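Why Did the Gripper Drop the Ball?

A gripper has two fingers. It holds a ball by squeezing from both sides, and friction stops the ball from sliding out. Dust lowers friction. Check the pads for pale specks.
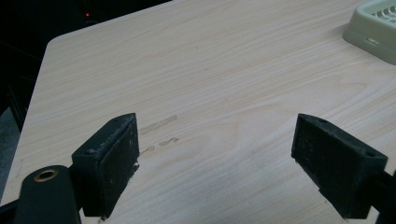

What went wrong

In one test at Bralleo, the ball slipped 6 times in 31 tries. Raili Lahtinen stopped the test and cleaned both pads — power off first. Keep your own fingers out of the gap. It can pinch. 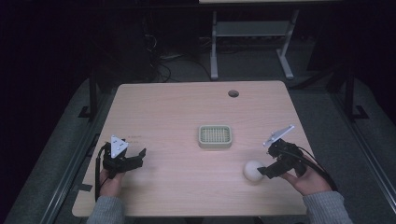 Two hand-held grippers, a white ball and a small basket.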